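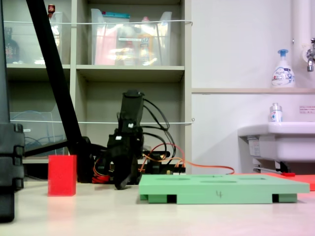
Pilto Bench Arm – Demonstration Unit and Open Day

Arkusmont
Product line: Pilto
Category: Small arms, teaching and sorting work
Item no. 582

Overview

The Pilto is a small bench arm for light pick-and-place work with foam, plastic and card parts. It has a two-fingered gripper and stands on an ordinary tabletop. The links are driven by servos and the wiring is left open, so a student or a service person can follow each lead without taking off a cover. It is sold to schools, training rooms and small labs.

The unit on show at our Plarnham workroom is a working bench. Parts are swapped on it between visits and cables get rerouted. Visitors who want to see the arm in its shipping layout should ask for the boxed unit at the desk.

Specification

Rated load at gripper: 40 g
Controller memory: 2000 stored positions
Packed weight, with base and supply: 966 g
Gripper: two-fingered, replaceable fingers
Mounting: tabletop, clamp or screw
Control: open board, leads accessible from above
Supply: external, included

The rated load applies at full reach. Heavier parts can be held close to the base, but the arm will sag on the return move and placement suffers. We do not quote a figure for that case.

Open day, Plarnham

The workroom is open to visitors on Sunday, June 14, 2026, from 10 a.m. to 4 p.m. Entry is free. School groups should write first, as the room is small and only one group can stand at the bench at a time.

Runs start on the hour and take up most of the first half. The rest of the hour is for questions and for resetting the table. Mehwish Niazi runs the bench in the morning and Mohammed takes over after lunch. Either can answer questions on wiring and programming. Orders and lead times are handled at the desk by the door.

The task

The demonstration task is shape sorting. The work pieces are foam and the target is a green foam board with four cut-outs: a square, a cross, a circle and an octagon. One piece, such as the small red cube, is set down in open table space near the board. The arm has to reach it, close on it, lift it clear of the board edge and release it over the matching hole. 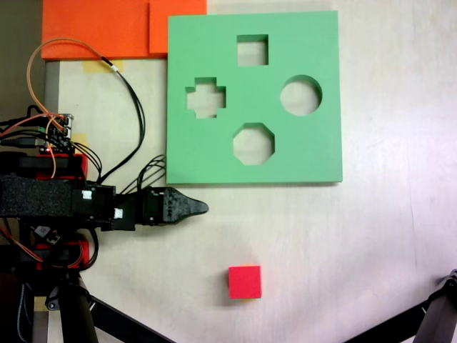
Foam was chosen for two reasons. It forgives a poor approach angle, and it shows a bad grip at once, as the piece turns between the fingers on the way up. Hard plastic blocks tend to slip out and roll, which costs time in front of a group.

The square hole is the usual starting point. The cross is the hardest of the four. It needs the wrist turned to match before the piece is lowered, and a small error leaves it resting on the rim. The circle needs no wrist turn at all and is a good first exercise for new users. The octagon falls in between – it will often settle into place with a light push from the closed gripper.

The board is not fixed down. If a run knocks it out of line, the operator resets it by hand and starts the sequence again from the home position.

Notes for visitors

Keep hands and sleeves off the table while the arm is powered. The force is low but the fingers will pinch.

Do not lift or pull the leads. A loose connector stops the run and the board has to be restarted.

Photography is allowed. Flash is not, during runs.

Visitors may bring their own parts for a trial grip after the last run of the day. Parts should be dry, under the rated load and narrow enough for the gripper. Wet, oily or sharp parts will be refused.

Included with each unit

Arm with gripper fitted
Controller board and leads
Power supply
Two spare finger sets
Printed setup sheet

Foam pieces and sorting boards are listed separately under Pilto accessories. Tripods, stands and table mats are not supplied.

Ordering

Orders taken at the open day ship from Plarnham in late June. Schools can order on account. Spare servos are kept in stock and can be collected from the desk on the day. State the item number and the arm's serial number when asking for parts, as the wrist servo was changed on later units and the two types do not interchange.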